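Tagebuch > Altes Haus > Fenster

10. Februar 2026

Um halb sieben aufgestanden, noch dunkel, Nieselregen. Das Küchenfenster hatte unten wieder einen nassen Streifen, trotz der Folie von letzter Woche. Mit dem Handtuch abgewischt und die Folie gleich ganz abgenommen. Sie hat sowieso nur noch an drei Seiten geklebt.

Heute war der zweite Flügel vom Kastenfenster im Flur dran. Der erste steht seit Sonntag gestrichen im Keller und klebt immer noch leicht, wenn man mit dem Finger drüberfährt. Leinölfarbe halt, in einem Keller mit elf Grad. Ich hätte ihn oben lassen sollen, aber oben riecht dann die ganze Wohnung danach.

Beim Aushängen ist mir der obere Bandstift abgebrochen. Der Rest steckt im Rahmen. Erst mit der Kombizange probiert, dann mit Kriechöl, dann eine Stunde liegen lassen und in der Zeit gefrühstückt. Danach ging er heraus, mitsamt einem Stück Holz. Das Loch fülle ich mit einem eingeleimten Dübel, Kitt hält an der Stelle nicht.

Der Kitt am Glas war zur Hälfte schon lose, den konnte ich mit dem Spachtel abheben. Die andere Hälfte ist steinhart. Mit dem Heißluftgerät dran, kleine Stufe, Blech vor die Scheibe. Trotzdem ist mir die untere linke Scheibe gesprungen, ein Riss von der Ecke bis fast zur Mitte. Das war noch altes gezogenes Glas, leicht wellig. Ich habe mich ziemlich geärgert und bin erst mal in den Hof gegangen.

Gegen elf bei Rolier angerufen wegen Ersatz. Gezogenes Glas haben sie gerade keines auf Lager, normales Floatglas in drei Millimetern wäre am Donnerstag da. Bei Yordanov gibt es manchmal Scheiben aus Abbruchhäusern, dort ging aber keiner ans Telefon. Ich habe auf den Anrufbeantworter gesprochen und die Maße durchgegeben. 38 mal 29 Zentimeter, ein kleineres Stück muss also nicht aus einer riesigen Scheibe geschnitten werden. Vielleicht haben sie einen Rest.

Nach dem Mittag (Linsensuppe von gestern) den Flügel abgeschliffen. Unter dem Weiß kommt ein Graugrün, darunter ein Ocker, und ganz unten ist das Holz erstaunlich gut. Nur am Wetterschenkel ist eine weiche Stelle, so lang wie mein Daumen. Die habe ich ausgestemmt. Morgen setze ich ein Stück Kiefer ein, ein passender Rest liegt noch von der Fensterbank da.

Wegen der alten Farbe die ganze Zeit mit Maske gearbeitet und nass geschliffen. Die Brille beschlägt dauernd. Den Schlamm habe ich auf Zeitung gesammelt und in den Eimer mit Deckel getan, der geht zum Schadstoffmobil.

Nachmittags kam die Post mit dem Paket von Revcombe. Die Dichtungsschnur stimmt, die Vorreiber leider nicht, die Löcher sitzen zu weit auseinander. Rücksendung kostet mich wieder einen Gang. Die alten Vorreiber habe ich dann in Sodawasser eingelegt, zwei davon werden wohl noch gut, wenn der Lack ab ist.

Rechnung von Plillbridge für Kitt, Öl und Pigment war auch dabei: 155 Euro. Ins Heft eingetragen. Den Februar muss ich jetzt etwas strecken.

Am Abend noch das große Fenster im hinteren Zimmer ausgemessen. 146 Zentimeter Breite im Licht, oben einen halben weniger, der Sturz hängt also durch. Das mache ich erst im Sommer. Rücken tut weh, rechte Hand auch.
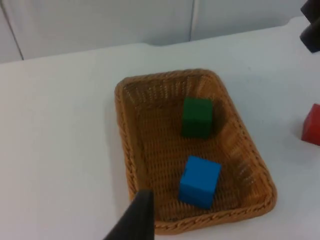

Jirayu Sukprasert
Buchhalter, in der Freizeit am Haus

Nachtrag, 21 Uhr: Yordanov hat zurückgerufen. Zwei alte Scheiben sind da, eine davon mit Blase, beide groß genug. Am Freitag ab acht kann ich sie abholen. Decke für den Kofferraum nicht vergessen.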